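Chapter 2
The Tea Box

Key terms: compartment, stick packet, facing, rotation, top-up, deep clean

After reading this chapter you should be able to
- choose a box that suits the drinks you serve
- fill each compartment so that guests can see and reach what is in it
- rotate stock during a top-up
- clean a wooden box with a glass lid without harming the wood
- decide when the lid should be up and when it should be down

Before you start, look back at the storage tables at the end of Chapter 1. You will need the section on dry goods.

Opening problem

The guesthouse at Savthorpe has 22 rooms and one breakfast room. Tea is set out on a side table next to the hot water. For years it was served from the cartons it came in, lined up with their tops torn off. Guests took a carton, read it, put it back somewhere else, and the carton behind it fell over. By the end of breakfast the table had to be put in order again, and the half-empty cartons went back into the cupboard next to full ones of the same tea. Some of them were opened twice and finished by no one.

The manager bought a wooden box and gave the job of filling it to whoever opened the breakfast room. That solved the problem of the cartons. It brought in new ones. One person filled the box to the brim and the lid would not close. Another put peppermint next to black tea without any wrapping on either, and after a few days both smelled the same. A third topped up from the front each morning, so the packets at the back were never used.

Write down how you would divide the work of keeping this box, and what rules you would give the staff. Keep your notes. You will be asked to change them at the end of the chapter.

2.1 What a tea box is for

A tea box is a shallow box with a lid and fixed or loose dividers. It keeps single portions of tea in order and lets a guest choose without handling everything. Some boxes hold only tea. Others also hold sugar, sweetener, instant drinks, or whatever else goes into the cup.

There are two common layouts. In a grid box the compartments are square and each holds a short stack of flat envelopes. In a column box the dividers run from front to back, and each compartment is long and narrow. Grid boxes suit a wide choice of teas in the same kind of envelope. Column boxes suit a small choice, or a mix of shapes, because a long compartment will take upright packets in a row just as well as a pile.

The lid may be solid or glass. A solid lid keeps out light, which matters if the tea is not wrapped. A glass lid lets the guest see the choice before opening the box. It also shows staff at a glance when a compartment is getting low. The cost is that the glass has to be wiped every day, and that a messy compartment is on show even when the box is shut.

Check the hinges before you buy. Hinges that let the lid stand upright are handy on a table against a wall. If the lid has to lean on something, it will sooner or later be knocked. Open and close the lid a few times and listen for a rattle in the glass.

2.2 Filling a column box

Work on a clear table with the lid up. Put the packets you are going to use in front of you, sorted by kind, and check the dates on them first.

Upright packets. Stick packets and narrow sachets stand on end in a row. Turn the printed side the same way on all of them. This is called facing. Fill the row so the packets hold each other up, then take one out. If the next one comes out easily with two fingers, the row is right. If the whole row lifts, it is too tight.

Round or flat pieces. Anything that is wide and low should be set one behind another, with the back one placed first. Do not stack them higher than the divider. If they slide forward, the compartment is too long for the number you have, and a strip of folded card at the back will take up the space.

Loose piles. Wrapped bags and pyramid bags can be heaped. They will not stay in rows, and it is a waste of time to try. Keep the heap below the level of the rim so the lid comes down without pressing on it. Pyramid bags crush easily, and crushed leaf gives a dusty cup.

Put the strongest smell farthest from the mildest. In a small box there may be only one divider between them, so strongly scented teas should always be individually wrapped.

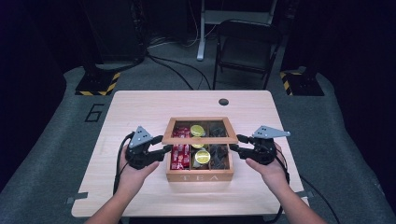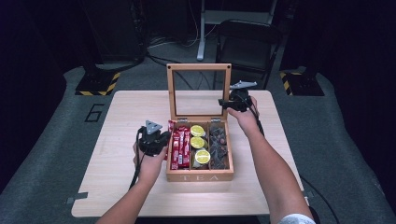
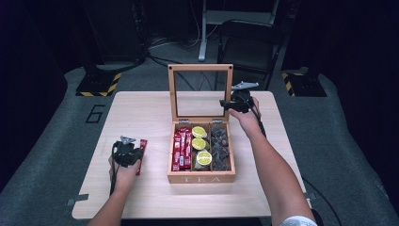

Column box with red packets in the left compartment, lettered TEA on the front.

Sólveig Bundgaard disagrees with the usual advice to fill every compartment to the same height. In her view the tea that sells fastest should be filled highest and the rest kept low, so that the box empties evenly and can be topped up in one go. She also writes, in a letter to the authors of this book, that a full compartment of a tea few people drink is only a way of storing old tea on a table. Try both methods if you have the chance. On a quiet table there is little to choose between them. On a busy one her method saves a trip to the cupboard in the middle of service.

2.3 Topping up and rotation

Rotation means that the oldest stock is used first. In a column box, guests tend to take from the front. New packets therefore go in at the back. Slide the row forward, place the new packets behind it, and face them.

A heap is harder. Tip the old bags out onto a clean tray, put the new ones in the bottom, and lay the old ones on top. It takes less than a minute and should be done at every top-up, even when only a handful is missing.

Never empty a new carton into the box just to get rid of the carton. What does not fit goes back in the cupboard with the opening date written on it.

Worked example

A café serves over 2000 cups of tea in September. Of these, 1000 are made with plain black tea in stick packets. The café uses a single column box with compartments of equal size. Which compartment will need topping up most often, and what can the owner change?

Black tea is poured more often than all the other single kinds, so its compartment empties first. The owner can give it a second compartment and drop the slowest tea, or keep the layout and top up that one compartment in the middle of the day. Buying a larger box would also work, but the slow teas would then sit in it even longer.

2.4 Cleaning

Every day: wipe the glass on both sides with a dry cloth. If there are finger marks, dampen the cloth with water first. Do not spray the glass while it is over the box.

Every week: empty the box. Brush the corners with a soft, dry brush and shake it out upside down. Leaf dust collects where the dividers meet the base. Wipe the wood with a cloth that has been wrung out well, and leave the box open until it is fully dry.

A wooden box must not be put in a dishwasher or left to soak. Do not use polish or scented cleaner on the inside.

Check the hinge screws while the box is empty.

2.5 Questions to work on

Look again at your notes on the Savthorpe guesthouse. Which of your rules would have stopped the lid from being forced down on a full box? Which would have kept the packets at the back from going stale?

Draw a column box with three compartments and plan what you would put in it for a waiting room, where people serve themselves and no one is there to tidy. Then plan the same box for a hotel breakfast.

Section 2.6 turns to sugar, milk, and lemon, and to where they should stand on the table in relation to the box.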